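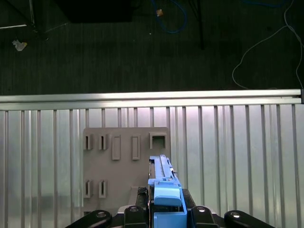
4. Panel work: what was tried and what it tells us

Figure 3. Wrist view at the start of a panel trial. The grey panel hangs on the slatted metal wall, with two narrow slots, two tall blocks and the square socket in its upper row. The gripper covers part of the right side.

4.1 Why a panel at all

Claims that machines are ready for fitting and maintenance work usually rest on one task, done many times, on one bench. Our shop-floor partner, Drestex, has little use for that. Its fitters spend a good part of each shift in front of upright boards, pushing parts into slots and sockets that were placed wherever there was room. The panel in Figure 3 was made to stand in for that sort of job. It is a poor copy in several ways. It is flat, it is all one dull colour, and nothing behind it can be damaged. We kept it simple on purpose, and readers should bear this in mind when they come to the success rates, as a real board would be harder in nearly every respect we can think of.

The panel was hung upright. Most of the earlier work reviewed in Section 2 used parts lying flat on a table, where gravity helps to seat them and a dropped part stays within reach. On a wall, a part that is let go too early falls to the floor and the trial is over. Swai and Nambiar, who ran the pilot, argued for a table-top version as well, so that the two could be compared. We agree this would have been useful. There was not enough time on the rig to do both properly.

4.2 Procedure

Each trial began with the gripper in front of the panel and ended when the part was seated, dropped or abandoned. A part was counted as seated only if it stayed put for five seconds after release. This rule was stricter than the one proposed by Briltent, the supplier of the control software, which would have counted any part that had entered the opening. We tried both rules on the pilot data. Under the looser one the results looked a good deal better, and a fitter who left parts in that state would be asked to do them again.

In all, 877 trials were run. Of these, 648 ended with the part seated. A further 109 were stopped by the operator before the outcome was clear, mostly to prevent a jam, and we have counted these as failures. Others may prefer to leave them out. Our view is that a machine which needs someone standing by to stop it has not done the job unaided, and the table in the appendix gives the figures both ways.

4.3 Narrow slots and the square socket

The square socket gave the least trouble. Its raised border is thick, and a part that arrived slightly out of line often slid along the edge and went in. The narrow slots were another matter. A small error in angle was enough to make the part bind, and the machine's usual answer was to push harder. Mbwambo's notes from the second week record the same slot being tried again and again from almost the same position, with no sign that the previous attempt had taught the controller anything.

We also found that the gripper hid the target during the last stage of many approaches. A view from the wrist is good at a distance and becomes less helpful as the fingers close in. People have this problem too, but they tilt their heads, feel for the edge or use the other hand. The system had one hand and one view, and it carried on with whatever it had last seen.

4.4 How far the results carry

It would be easy to read 648 seated parts as good news. Nugroho takes that line, and his comments on an earlier draft are fair: the same rig could not have managed this two years ago. Montes, who trained as a fitter before joining the project, timed herself on the same panel and found it dull. She seated every part at the first attempt. We do not offer that as a controlled comparison.

What we can say is narrower. With a fixed panel, known parts and an operator close by, the system completes most attempts and is slow about it. We have no evidence that it could cope with a panel moved to a new height, a worn part or a slot partly filled with dirt. The household tasks in Section 5 bring in some of that variety, and the success rate there drops sharply. The Isex trials, reported separately, used a heavier arm and should not be pooled with ours.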